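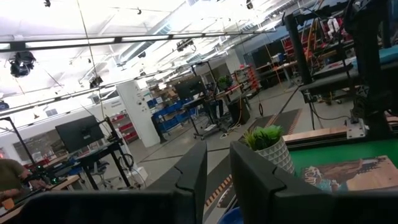 November 5, 2021

I have never trusted fake plants. My aunt kept a plastic fern on her piano for years and it collected dust like it was being paid to. So when Manon Fraser told me a workspace gets friendlier the minute you put a spiky little artificial thing in a white pot on the table, I said sure, and a poster of a waterfall fixes the plumbing.

The faceted pot bugs me most. Everybody sells that pot now. Tradero had a whole shelf of them in July, 35 dollars with the plant already in it, and the leaves were a green I've only seen on candy.

Manon's other argument is that they go well with a green tabletop. Maybe. I think green on green just makes the plant look like part of the table - and if you need a bright white pot to find it, what was the point?

Hnat Kuzmenko takes her side, but he killed a cactus in Grandville, so I don't weigh his vote very heavily. I'd still like a real pothos. They'll grow under office lights, they cost next to nothing, and when they're unhappy they droop and let you know. Manon says I'd forget to water it. She's probably right about that part.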